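Sandra Greenwood spends most of her working week comparing grippers, and for the past year she has done nearly all of it in simulation. She works at Nuttall, a small engineering firm that advises packaging and electronics companies on what to bolt to the end of a robot arm. Her current client is Plokico, which wants to pick up thin, flat parts one at a time and set them down without scratching them.

We met on a Wednesday at the Skoltstead office, where she shares a room with Declan Oakley, the firm's controls engineer. She had a spreadsheet open and went back to it often.

"Flat things are the worst," she said. "A box you can grab. A bottle you can grab. A card lying on a table gives you an edge as thin as the card, and the fingers need to get to it somehow."

The comparison covers four grippers, each run with the same arm, the same controller settings and the same set of starting positions. Two are parallel-finger types with different fingertips, one uses a suction cup, and the last has a single moving finger that slides under the part. Every gripper gets 80 trials per object. Greenwood wanted more, but Oakley argued for a number they could rerun in one night.

"If you change one setting you have to do everything again," Oakley said. "I have seen people skip that, and then they are comparing Tuesday's gripper with last month's controller. I would sooner have fewer trials that all match."

The trials take place in a set of rendered rooms that Oakley put together from stock models. Some have nothing in them but a table. Others are furnished, with chairs, plants and small household objects, and the lighting changes from one to the next. Plokico's own line looks nothing like a dining room, and I asked why they bother.

"It's for the camera side," Greenwood said. "We are testing whether the gripper fits the job, but the arm has to find the part first. If it only works against a plain gray background, I want to know that in July and not when the client has paid for the hardware."
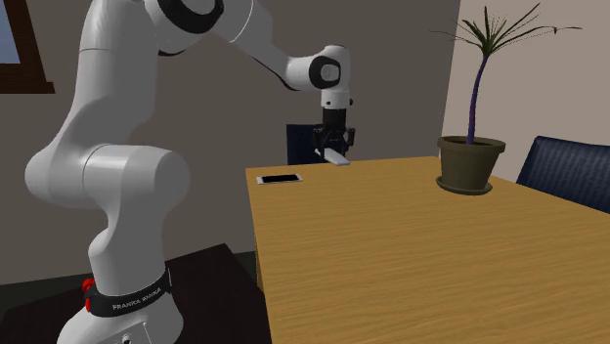 The Franka Emika arm in one of the furnished rooms, holding a thin slab in the parallel gripper just above the tabletop.

The early results were not what either of them expected. Suction had been the favorite, and on smooth parts it did well. Then they added a slightly curved version of the same part and the score dropped by half. The parallel fingers with the narrow tips were slower but lost fewer parts once they had a grip.

Greenwood is careful about how much weight to put on that. Contact between a fingertip and a thin edge is one of the harder things to simulate, and small changes in the friction value can move a gripper from first place to third. She runs each set at three friction values and reports all of them.

"People want one number," she said. "I give them the table. If the order changes from one column to the next, then we don't know the order yet."

Tilt is the measure she watches most closely. A part that hangs at an angle in the fingers touches down on one corner, and a corner is what leaves the scratch. Her limit for Plokico is four degrees at the moment of release. Anything past that goes down as a failure, even if the part ends up in the right place.

Oakley had less to say about the grippers than about the controller. For the first few weeks the arm came down too fast over the last 15 millimeters, and all four grippers looked bad. He rewrote the final approach so that it slows down and stops on a light contact force - a change that took him two days and improved every score in the spreadsheet.

"We nearly threw out the single-finger one over that," he said. "The gripper was fine. I was driving it into the table."

The next step is a bench test with real hardware. Piyumi Munshi, who runs the lab at Evholm, has agreed to repeat part of the comparison with two of the grippers and a box of sample parts from the client. She has asked for 104 of them so that none has to be used twice.

Greenwood expects the real scores to be lower across the board. What she wants to see is whether the narrow fingertips still come out ahead on the curved parts.

"If they don't, I'll go back and look at the friction numbers first," she said. "And then I'll probably ask Declan what he changed."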